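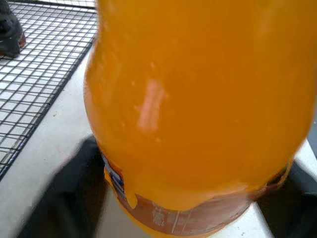 Boisson orange en bouteille plastique.

La consigne mérite mieux qu'un essai local

À Vosarside, trois communes ont rétabli la consigne en octobre. Le dispositif demeure fragile - son financement expire dans deux ans. Notre institution estime que la loi doit désormais imposer la reprise des emballages à tous les distributeurs, y compris les plus petits, moyennant une compensation de 15 centimes par unité. Le tri volontaire a atteint ses limites.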